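We use cookies to remember your region and which manuals you have open. Accept / Manage settings

Trolell Kitchen Owner's Guide
Section 4: Sink, faucet and wet wall

You have reached the section people skip on their way to the oven. Please stay. Most of the calls that come in to the Utcombe service desk are about sinks, and most of those concern something on the next page and a half.

Before first use

1. Clear both basins. Installers leave things in them: offcuts, a pencil, once a sandwich. Do not rinse any of it down the drain to see what happens.

2. Peel the protective film off the steel. It is thin and very good at pretending to be steel. Start at a corner with a fingernail. If the film tears into ribbons, warm it with a cloth wrung out in hot water and carry on.

3. Open both shutoff valves in the cabinet below. They turn counterclockwise, a quarter turn each. If a valve will not move, stop and call us. Yesenia Figueroa on the service desk has heard every version of "I only gave it a little tap with the hammer."

4. Run the cold water for 40 seconds, then the hot for the same. The first of it may look cloudy. Don't make coffee with it.

5. Fill the larger basin halfway, pull the plug, and look underneath with a flashlight while it drains. A drip at a slip nut wants a hand-tightened quarter turn. Repeat with the smaller basin.

NOTE: The basins share one trap. If you hear gurgling in the small one while the large one empties, that is normal. If you see yesterday's soup in it, go to Section 9.

Which basin is for what

You are free to ignore this, and you will. The large basin is meant for washing and for soaking pans. The small one is for rinsing vegetables and for tipping out the last inch of tea. Putting the roasting pan in the small one has been tried in every household we know of, and the pan always wins.
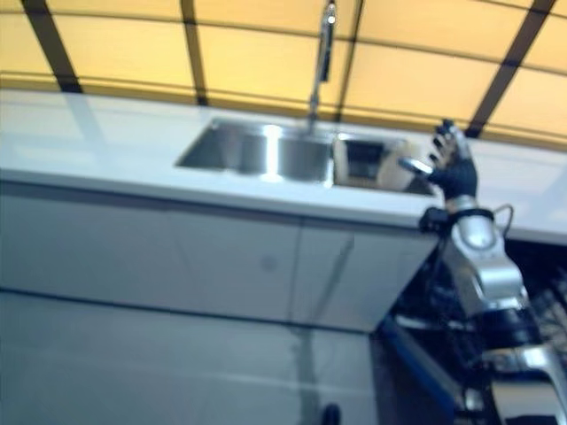 Fig. 4-2. Double sink and gooseneck faucet, with the larger basin on the left.

Aligning the spout

6. Swing the spout by its lower section, never by the tip. The curve looks like a handle. It is a tube.

7. Center the spout over whichever basin you are using before turning on the water. Parked over the divider, it will split the stream and send a fair share of it at your shirt.

8. If the spout drifts by itself, tighten the set screw at the rear of the base with the small hex key from the accessories bag. The bag is the one you put somewhere safe.

CAUTION: Do not hang a bucket from the spout. The joint at the base is made to carry a faucet.

Care of the steel

9. Wipe along the grain with a soft cloth and dish soap, rinse, and dry. Drying is the step that prevents water spots, so naturally it is the one that gets dropped.

10. For limescale, lay a cloth soaked in white vinegar over the spot for 11 minutes, then rinse well. Evaristo Montes, who wrote the first edition of this guide, insisted on the 11 and never said why. We have left it alone out of respect.

CAUTION: No steel wool and no bleach. Steel wool leaves specks that rust, and you will blame the sink.

The counter and the wall behind it

11. Wipe up beet juice, turmeric and red wine the same day. White countertops have long memories.

12. Clean the yellow wall with a damp cloth and work the dark strips last. Grease collects along the lower strip where the wall meets the counter, and an old toothbrush gets it out. Use someone else's old toothbrush if you can.

NOTE: The sealant at the back of the counter should be checked every December. Press it with a fingertip. If it lifts or crumbles, order part 237 and follow the leaflet. Keep the area dry overnight after resealing, even if this means washing up in the bathroom and complaining.

If you lose this guide, a fresh copy can be requested from the service desk. Please have your kitchen's serial number ready. It is inside the cabinet door under the sink, behind whatever you keep there.

Text revised Jun 25, 2023 by Azucena Pacheco.

Related guides
Section 3: Drawers that close and drawers that don't
Section 5: Skorkness dishwasher, first run
Section 9: Slow drains and how to face them
Meléndez 800 range hood: changing the filter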